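Notebook, Sisach workshop, January
Entry by Hanne Mustonen. Copy to Haris Ghauri.

Subject: sorting of the mixed toy blocks, Clilow donation, box 2

The contents of box 2 were brought to the table at the mural wall and handled by color. The numbered wooden blocks, 31 and 51 among them, are to be entered on a separate sheet, as the Barros catalog lists numbered pieces apart from plain ones. The clear plastic bowl remains assigned to this table.

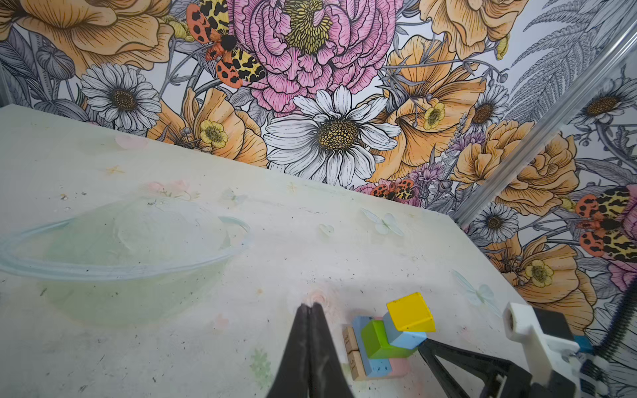
The register for the donation now stands at 178 pieces, of which 84 have been checked for chips and loose paint. Speckled blocks are to be recorded under their main color, with the word "speckled" added. H. Ghauri has asked that pale pink be kept apart from red in the register, and this has been adopted.

Scuffed yellow pieces require a decision. Light marks were accepted for the Valtalley set last year, and the same standard is proposed for this one. 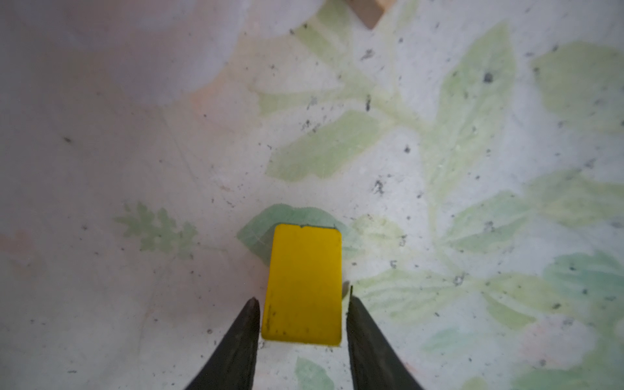
Pieces with a notch or dent in an edge are to be noted individually and kept with the set unless the edge is sharp. Washing is limited to 20 pieces per batch, painted and bare wood separately.

Open: labels for the storage trays; reply from Clilow regarding box 3.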